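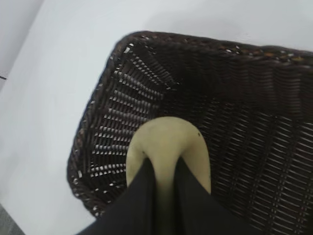
Thái wrote in after the last page to ask how many goes you need before a gripper learns anything useful, and whether the dull ones count. They do! For a first set I'd aim for 60 recordings of one small job, and putting something into a wicker basket is a lovely one to begin with.

Step 1. Set up the basket
Stand it on a plain, pale table and leave it there for the first 13 recordings. After that, turn it a little between goes, so the learner doesn't cling to one angle (mine did, and it was a long afternoon putting it right).

Step 2. Record the whole movement
Start recording before you reach for anything, close the fingers gently, carry the object over the rim and lower it well in before you let go. Then bring the gripper clear of the basket, fingers open, and count to two before you stop. Those last quiet moments are how the learner finds out what finished looks like, so please don't trim them off. 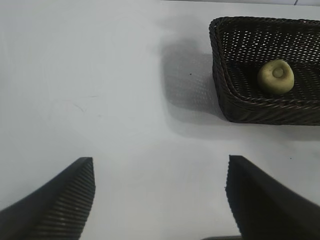

Step 3. Sort and label
Watch everything back with a cup of tea. I kept 46 of my 60 and put the fumbles in a folder of their own, labelled as fumbles.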